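4.3 Recording a demonstration — tray removal (PC tower)

Applies to the Tasa leader/follower pair on the Sendberg bench. Arms should already be homed and paired, see 4.2. If the follower drifts when you let go of the leader, stop and go back to 4.2, don't try to record around it.

Last edited September 24, 2026, M. Rocha. Older printouts from May have the pedal wired the other way round, bin them.

Before you start

1. Case on its side, side panel off, power lead out. Leave the lead out for the whole session.
2. Case does not need to be square to the arm. A bit of angle is good, and change it every few takes.
3. Feet or foam under the rim if it rocks. Push on the corner with a thumb to check.
4. Wrist camera on, lens wiped. Check the live view on the laptop, both fingertips must show at the bottom.
5. Speed limit to 4 on the panel. Not higher until you have done a full set without a bump.
6. Grip force limit to 265. The default is 4000 and that will crack a plastic tray.
7. Make a new folder for the set. Plestard won't warn you if it's writing over an old one.

CAUTION — Sheet metal edges inside a case are sharp. Gloves on when you reset by hand, and follower paused (amber light) before your hand goes in.

CAUTION — Never open the power supply or poke anything through the grille. Keep the fingers clear of it on the way in and on the way out.

Recording a take

1. Hold the leader handle loosely, elbow on the rest.
2. Press the pedal once. Wait for the beep. Anything you do before the beep is not saved.
3. Bring the follower in over the long rim, fingers pointing at the tray. Slow down before you are level with the rim, not after.
4. Stop short of the tray and line up. Look at the wrist view for this, not at the arm itself. From the chair the arm always looks closer than it is.

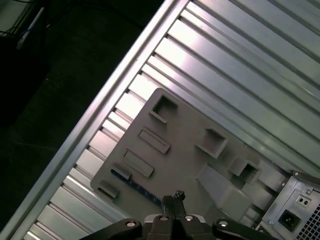

Fig. 4-3. Wrist view over the grey drive-bay tray. Power supply lower right.

5. Pick one raised feature and go for it. The walls of the square openings are the best hold. Small tabs are fiddly, leave them till you have had some practise.
6. Close the fingers gently. If the handle buzzes you are at the force limit, so back off a touch and try again in the same take.
7. Lift straight up a little way, pause, then bring the tray out away from the power supply end.
8. Set it down on the mat. Open the fingers fully and pull back to the start pose.
9. Pedal again to end. Two beeps = saved. One long beep = not saved, usually disk full.

Note: fumbles are fine. A missed grip followed by a good one is useful to the training, so keep it. Bin the take only if the case moved, you touched the tray by hand, or the arm tripped out.

Note: don't hover. Long still bits at the start teach the arm to sit there. If you need to think, end the take and think.

Note: look for cables or board edges close to the tray before you lift. If something is caught, end the take, pause the follower, free it by hand.

Resetting between takes

1. Amber light first. Always.
2. Tray back in, lying flat.
3. Turn the case a bit.
4. Green light, next take.

Do 7 takes, then rest your wrist and let Laryea check the files. It flags dropped frames in red. Redo the red ones the same day while the lamps and the case are still as they were, otherwise the set wont match.

If it goes wrong

Arm stops dead, red light — joint limit. Pause, ease the leader back the way you came, clear on the panel.

Fingers slide off the tray — wipe the pads. If still sliding, come in steeper. Don't raise the force.

Glare off the metal ribs in the wrist view — move the lamp, not the camera. Moving the camera means calibrating again (4.1).

View freezes but arm still follows — let go of the pedal and handle, reseat the camera plug at the wrist, restart the take.

Next: 4.4 Replay and checking a set.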